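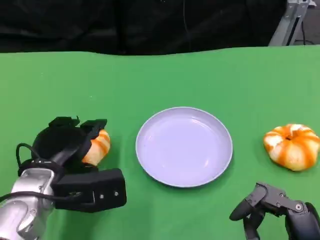 Fig. 1. Left gripper holding one striped object, the second lying free to the right of the plate.

Build Night Notes 4: Grasping Small Round Things
Vanbridge Shared Workshop, Sunday session
Notes by Souad Shawky

Bring your gripper, your laptop and last week's calibration file. We have the big table until nine, so please eat first!

1. Why round and ribbed is hard

A cube forgives you. Two flat pads meet two flat faces and friction does the rest. Ribs give you contact at a few narrow spots, and if both pads land on the same side of the widest point the object squirts away (mine went under the drill press). So aim your pads at or just below the widest part, and close slowly. On the Fekia driver board, start with a closing speed of 40 and a current limit of 300 mA, then work upward.

2. Cables

I love this topic and I know I'm alone in that. Leave a generous loop at the wrist. Before you run any program, turn the wrist by hand through its full range with the power off and watch the loop the whole way round - if it pulls tight anywhere, add slack and try again.
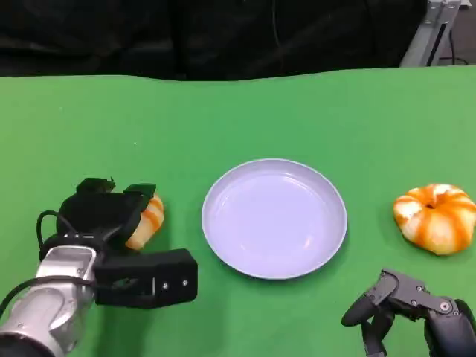
Fig. 2. Plate in the middle, one arm coming in from each side. Note the cable loop at the left wrist.

3. Two hands, one target

Give each arm its own half of the table and treat the plate as shared ground. Only one arm may be over it at a time. In the Shehata scripts this is the "zone" flag, and you set it before the move and clear it after the retreat. Forgetting to clear it is the classic bug: the other arm just sits there, very politely, forever.

4. Placing

Come in from above, stop, lower, open, pause, go straight up. That pause matters more than you'd think. My own log has 1,843 attempts in it, and 756 of those were made before I added one!
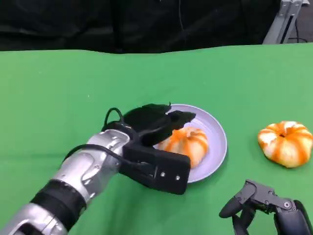
Fig. 3. Left gripper over the plate. The right gripper stays in its own half.

For next time: write a pick and place for the left arm only, then mirror it. Watch your signs on the wrist joint. Drunby pads come in two sizes, so check which ones you have before you copy anyone's numbers.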